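My Summer With Somebody Else's Opera Records

I came home in February with 184 records I hadn't planned on owning. They belonged to a neighbor's aunt, they smelled like a cedar closet, and almost every one of them was opera. I like opera fine! I had maybe a dozen sets of my own, the ones everybody has, and I could hum my way through most of La Bohème. But this woman had three different complete recordings of Simon Boccanegra, and I couldn't have told you what happens in Simon Boccanegra if you'd paid me. (I've now heard all three, and I'm still a little shaky on the prologue.)

So I gave myself a job. I would listen to the whole pile, in no order, and write down one honest line about each. By June I'd moved the listening outside, with a long speaker cable run through the kitchen window and the laptop on my knees for the notes.
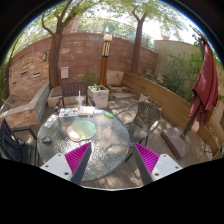 The glass-topped table on the deck.

The first thing I learned is that I had been a snob about sound. I grew up on CDs, and if a recording had any hiss at all I figured it was for specialists. Then I put on a mono Traviata from a regional house, a pirate pressing on a label called Pruro that I'd never heard of, and the soprano came in on "Amami, Alfredo" about half a beat early, like she couldn't stand to wait for the conductor. I had to put the laptop down. The orchestra sounds like it's playing inside a mailbox and somebody coughs all through the second act, and I have played that side more than anything else in the pile.

Nuanchan Jaidee, who sang in choruses for years and has no patience with me, says this is a phase. She thinks people who fall for old live recordings start hearing the hiss as proof of sincerity, and that plenty of those famous nights were just under-rehearsed. She may be right. She lent me a studio Così on Truletow to straighten me out, very clean, beautifully balanced, every voice exactly where you'd put it, and I enjoyed it a lot and then couldn't remember which sister was which. 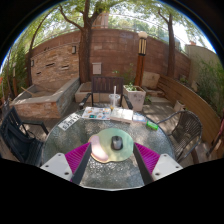
The second thing was the baritones. I'd always thought of opera as a soprano and tenor business, with the baritone turning up to object to the wedding. But Verdi clearly loved them best. Listen to Germont, or Rigoletto, or poor old Boccanegra when he works out who the girl is — there's a whole conversation before that, two people slowly getting to the same fact, and then the orchestra just opens up underneath him. Of my three sets, the one I'd keep has a lead I can find almost nothing about. He's drier than the other two and he runs out of breath in places, but on the word "figlia" at the end of that duet he floats a high note so softly that I thought the needle had lifted.

I did hit a wall with Wagner. There were two Parsifals and a Tristan in a box the size of a paving stone, and I tried the Tristan at nine in the evening, which was silly. I got as far as the love duet and woke up to the run-out groove. The next try was at ten in the morning with coffee and the libretto, and that went much better, though I still think King Marke could make his point in half the time. Ask me again in a year.

I wrote a short version of all this for our listening club's newsletter and got more mail than I expected, mostly from people wanting to fight about Boccanegra. 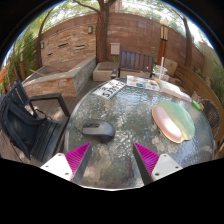
Brayan Chávez wrote that I'd been much too easy on the dry-voiced one. A Doge has to sound like he could run a city, he said, and mine sounded like he was asking the Council Chamber to please keep it down. He told me to go back to my second set, skip straight to the end of Act One, and play the curse loud enough to bother someone.

I did, and okay, the curse is terrific. The bass clarinet comes creeping in and the whole room goes cold. I've upgraded that set from "solid" to "solid, but hear the curse." I'm still keeping mine for the duet, and Brayan and I have agreed to stop emailing about it until the fall.

A few others, if you're digging through bins yourself. Any Barber of Seville where the singers sound like they're trying to make each other laugh. A Don Carlo in five acts if you can find one, for the forest scene. And if you see anything on Pruro with a coffee stain on the sleeve, buy it, and then please write to me. I'm missing the last disc of their Ballo, and I still don't know how she handles the gallows scene's big aria when she isn't in a hurry.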